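Subject: Re: [grosascombe-supper] Plates, cloths and the February supper
From: Mihret Workneh
To: the supper list

Hello all,

Thank you for the lovely messages after the carol evening, I have read every one of them and will answer properly once the house is quiet again (my sister's family are here until the weekend and there is a child asleep in nearly every room!).

Somebody wrote last week:

> Are we hiring crockery again for February? Padmont wanted
> 755 for the lot last time, delivered, and half the side plates
> came back chipped and we were charged for them. Could we
> not buy second-hand and keep it in the hall cupboard?
> Also, please can we settle the tablecloths before everyone
> starts buying their own.

Yes to both, I think. I went over to the Detport sale with a long list and a very small car, and there are boxes and boxes of dinner plates there, all sorts, nothing matching. I rather like that. My grandmother never owned two plates the same and we ate very well off them. If we bought 200 we could feed everybody and have spares for the washing-up accidents, and the price they gave me was 400, which I think might come down a little if we collect.

On colour, I would love us to go for green cloths with the pale lavender plates, if enough of you agree.
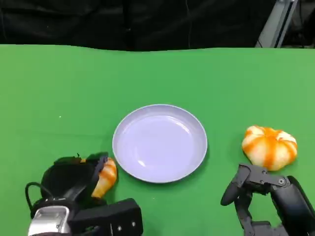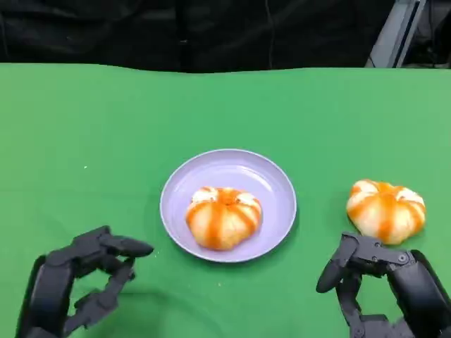 A lavender plate on the green, in both.

Grosascombe, 2022-12-26

Now, the food. The Bermúdez bakery will do the bread as before, and they need our order well ahead, so please tell me how many on your table and whether anyone can't have wheat. I am making the lentils myself, in the two big pots, and would be very glad of company and onions. Last year I started chopping far too late and we sat down at nearly nine, with the poor bell-ringers eating crisps in the porch.

The fund stands at 1404 after the carols, so there is room for the plates and the bread and still something over for the hall heating, which I know is dear to many of your hearts and most of your feet.

If you have strong feelings about white cloths, do write to the list and not only to me, so that we can all hear them. I can be talked round.

With love and a great deal of leftover cake,
Mihret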